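Last updated: May

Posted in May by the Tuesday-free gardener

So I finally went to the open day at Dramach, the big workshop out past the rail yard, and I have been talking about it to anybody who will stand still. They said they were expecting 200 people. It felt like more in the line for coffee, let me tell you.

I'd signed up for the afternoon slot because I wanted to see the Plistent demo, where two robot arms arrange flowers. I know, I know — of all the things! But I did flower shop work for years, and I had opinions before I even got through the door. A tulip stem is a fiddly thing to get into a narrow neck, even when you have fingers. 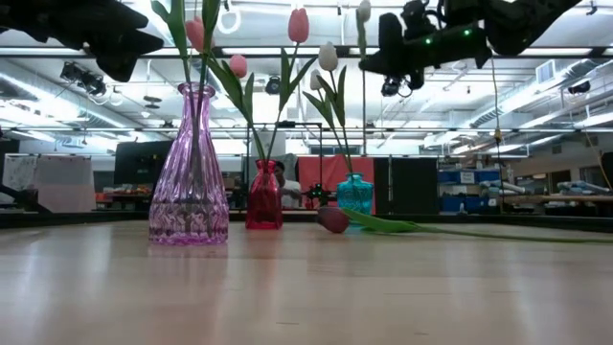
Tulips at the Plistent table, with one lying loose on the table.

They use artificial tulips, which I was a little snobby about until one of the team told me they'd been through roughly 600 practice tries with the setup. Real ones would be mush by lunchtime! And I have to say I loved the vases. I would take that purple one home tomorrow (the ribs, the flared lip, all of it), and the teal one reminds me of a bottle my grandmother kept buttons in.

My one complaint, as a former professional, is the colors. I'd have mixed the white ones in with the pinks and put the burgundy in the middle of everything. I said so, and the woman running the table laughed and wrote it down, so we'll see.

I asked what it's all for, and the answer was mostly "handling thin, bendy stuff" — cables, hoses, that kind of thing. Flowers are just nicer to look at all day. Fair enough.

I skipped the Sistow talk because my feet hurt, and went back for a second look at the tulips. Parking was a pain, so take the bus if you go to the next one.

Recent posts
My Prieto bread machine, one year in
Repotting the big fern (again)
What I grew in a 60 dollar raised bed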